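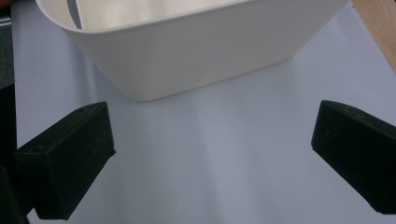

One of the white plastic bins in the Bumcombe lending scheme.

News > Bumcombe > Household

Bumcombe residents can borrow storage bins from May

Residents of Bumcombe who want to put their cupboards in order, or who are packing for a move, can borrow plastic storage bins from the Grokgate building starting in May. The loan is free, but a deposit of £2 is asked for each bin and is given back when the bin is returned.

The bins come from the household goods shop Lodhi, which is moving to smaller premises and is changing the way it keeps its stock. The shop has agreed to hand over up to 1000 bins during the spring. They will arrive in several deliveries, as the storeroom at Grokgate cannot take them all together.

The scheme has the name Grundolum. It is led by Viorica Đorđević, who before this organised the yearly exchange of winter clothes in the same building. She told us that the idea came from that exchange, where many people brought their clothes in thin bags which tore on the stairs.

"People were asking me where they can get a proper box, only for a few weeks," she said. "They did not want to buy it. After the move, or after they have sorted the children's room, they have no place to keep an empty box. So we give it, and then we take it back."

Each household may take the bins for five weeks. A longer loan is possible if nobody else is waiting, and this can be arranged at the desk. It is not necessary to live in the town centre, but borrowers must show a letter or a bill with a Bumcombe address. The bins should be brought back empty and wiped inside with a damp cloth.

Živko Kolev, the manager of Lodhi, said that the shop had considered selling the bins to its customers at a low price. In the end the staff preferred to give them to one place. "They are ordinary bins and they have many years in front of them," he said. "I would be sorry to see them standing behind the shop in the rain."

He added that lids are not included. The shop kept its goods in the bins on open shelving and never ordered lids for them. Borrowers who need to cover the contents are advised to use a clean sheet or a towel and to tie it with string.

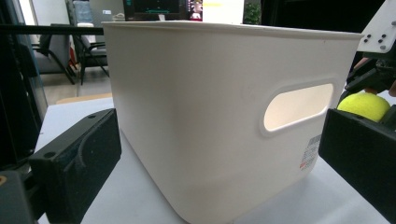 Lending will be done with a simple register. The borrower's name is written beside a number, and the same number is put on the bin with a paper tag. Mrs Đorđević tried different places for the tag and decided to tie it through the oval handle opening, where the raised edge makes it easy to find by hand when the bins are standing in a dark corridor. The small label with the barcode, low on the same side, will be left in its place. It belongs to the product and has no meaning for the register.

Because the walls become narrower towards the base, a suitcase scale or a pile of large books may not lie flat at the bottom. Ankica Ivanov, who will work at the desk in the afternoons, recommends rolling clothes and putting them in upright. For books she advises to fill the bin only to half, and to put something soft on the top. She does not recommend the bins for glass unless every piece is wrapped.

Food can be kept in the bins only if it is in closed packets or jars. Garden soil, paint and wet sand are not allowed. If a bin is returned with a crack, the deposit is kept and the bin goes for recycling.

The desk will be open from 2 pm, and the entrance is the side door next to the bicycle stands. The lift reaches the storeroom level. People who cannot come themselves may send another person with a signed note.

Questions about larger loans, for example for a school or a choir, should be left in writing at the desk. Mrs Đorđević said that such requests will be answered after the second delivery, when it is clearer how many bins are free.

Comments

Senad Popescu
Good news for us, we are moving to the other side of the river in May. Can the bins be put one inside the other when they are empty? Our car is small and I would like to bring them all back in one journey.

Velimir Milošević
Senad, I bought similar ones from a shop years ago and they went into each other well, but sometimes they stick. Put a sheet of newspaper between. I don't know if these are the same.

allotment_jean
Pity about the soil. I understand it, but a good rinse would do no harm to a plastic bin. Could a few of the older ones be kept for gardeners?

Ankica Ivanov
Jean, please leave a note at the desk and I will ask. Senad, come and try it with the first ones before you take them, the side door is open from two.

M. from Upper Road
Is the deposit in cash only? The article does not say it.

Related

Lodhi to leave the corner shop for smaller premises
Winter clothes exchange: what was left over and where it went
New bicycle stands at the Grokgate side door
How to dispose of old paint in Bumcombe
Reading room changes its afternoon hours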